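Small Lots, Long Waits

The old Soltero bakery closed in September, and the parcel under it has been on the market ever since. It is narrow, it sits between two brick walls, and the zoning code allows three stories on it. On paper that makes it an easy sale. Two buyers have walked away so far.

The trouble is the lot line. A survey ordered by Dedeo, the brokerage handling the sale, found that the bakery's rear shed stands partly on the neighboring parcel, which belongs to Yusof Properties. Until the two owners sign a boundary agreement, no title company will write a clean policy, and no bank will lend without one.

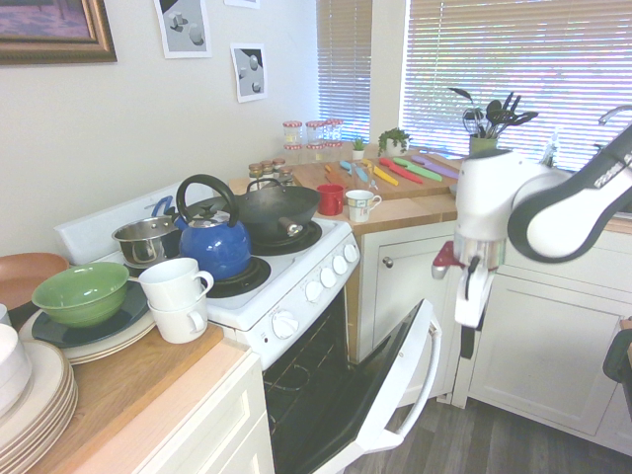

Disputes like this are common in the blocks south of the rail yard. Most of the lots there were split by hand-drawn deeds, and the descriptions refer to fence posts and trees that are long gone. A new survey costs the seller 2,000 dollars or more. Many owners put it off until a buyer asks, and by then the closing date is already set.

Azlan Teoh of Dedeo now asks for a survey before he lists anything in the district. He also pulls the permit history. At 111 Mimum Street, that search turned up a basement apartment that had never been approved, and the asking price had to be reworked with the unit counted as storage.

The city offers a lot line adjustment for cases where both owners agree. The form is short, but the recorded map has to be redrawn by a licensed surveyor, and the planning counter takes applications only until 2 p.m.

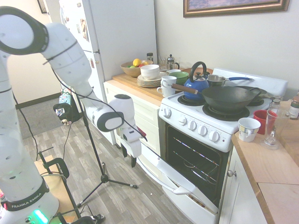

Hwa-young Cheon thinks the counter hours are the smaller problem. She would like the city to waive the map fee for parcels below the minimum lot size, and she says her own adjustment sat in a tray all winter over one missing signature.

The planning office has the fee schedule under review. The bakery parcel is still listed, with the shed included.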